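9/12/25

Packing task again, the cookie tin one. I got in before eight and had both arms powered up and zeroed by half past. Ji-hoon had left the tin, the lid and the red tray set out on the board from last night, so I only had to put out the paper cups and find the cookies. Mal-soon keeps them in the drawer under the printer now, with a note on the box about which ones are for the arms and which ones are for people. 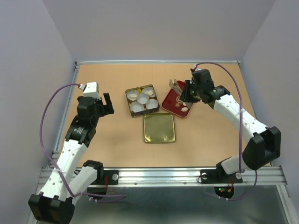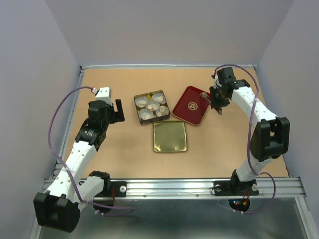 Tin, lid and red tray on the board, from today's recording.

The task text we settled on is "fill the cups in the tin from the tray." In-ho wanted the lid to be part of it as well, and we argued over that at the morning meeting. My view is that closing the tin should be its own task with its own episodes. If an operator fumbles the lid at the end we lose a minute of good placing, or else we have to cut it by hand, and I am the one who cuts by hand. In-ho's view is that a long task is what the people at Orow asked for and they will not be happy with two short ones. We left it that I record the placing this week, the lid next week, and then a small set of both together to see if it makes any difference.

Target for the whole task is 252 good episodes. I did 27 before lunch. That is slower than the towel task but faster than I feared. Most of the time goes on resetting. I take everything out of the cups, put it back on the tray in a new arrangement, straighten the cups, turn the tin a few degrees, home the arms, and press record again. Rodica thinks we should write the arrangements down ahead of time on cards and draw one for each episode. I said I vary it enough as it is. She pulled up my starting positions from Wednesday and showed me they were nearly all in the same half of the tray. So we are doing the cards.

She made the first set over lunch. They give the tray angle, the tin angle, and a rough sketch of where the pieces go. I propped them against the monitor and worked through them in order. It does take the thinking out of it, and I think the afternoon episodes are better for it. A few of the sketches put pieces so close to the tray edge that the fingers can't get down on the outside. I marked those with a cross and she will redraw them on Monday.

Notes on driving, for whoever takes over:

The left arm still drifts a little when you let go of the leader. Hold it, don't park it.

Come down on the small candies slowly with the fingers already half closed. If you close from fully open you knock them.

Paper cups lift if you drag across them. Go up, across, down, every time, even when it feels silly.

Keep failed grasps if you recover within the episode. Throw out anything where you had to reach in.

That last one caused some talk. Until this week I was throwing out every episode with a missed grasp in it. Dae-han came down after lunch and said to stop doing that. The policy they trained in February had only ever seen clean grasps and when it missed one it just carried on to the tin with nothing in its fingers, opened them, and went back for the next piece. He wants to see people miss and try again. He doesn't want us missing on purpose, though, and I agree with him there, it looks different when you mean it. I am tired enough by four o'clock that we should get plenty.

Lost 2 episodes to a full disk. The recorder did not warn me, it simply stopped writing the right wrist view and kept the rest. I only noticed when I played them back. Ji-hoon cleared off the old Stulell recordings, which were copied to the server long ago, and added a check on free space before each start. Episode numbering is at 2356 across all tasks as of tonight, counting the bad ones.

Tightened the cable ties on the left arm before I went home. The loop there catches the light when the arm swings out and I keep looking at it when I should be looking at the fingers.

Rodica asked if I would do a half day tomorrow. I said no. My wrists are sore and the laundry is three weeks deep. Mal-soon is taking the Monday morning shift, so I have left her the cards, the list above, and the rest of the cookies, the robot ones.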